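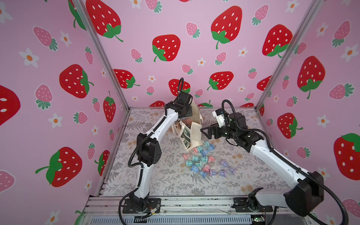 How do you keep small bottles from ending up in a heap at the bottom of a tote bag? Usha Warrier packs the tall ones first, standing against the sides, and fills the middle last.

Warrier has sold travel containers from her shop, Vilus, for 13 years. "People buy a canvas bag because it's light," she says. "Then they drop everything in from the top." She tells customers to sort by color before they pack — pink for shampoo, blue for lotion, whatever they'll remember.

Caps are her other concern. "Tighten them, turn them over the sink, wait 3 minutes." Tegan Maihi, who works with her through December, prefers a liner. "I've washed enough totes," Maihi says.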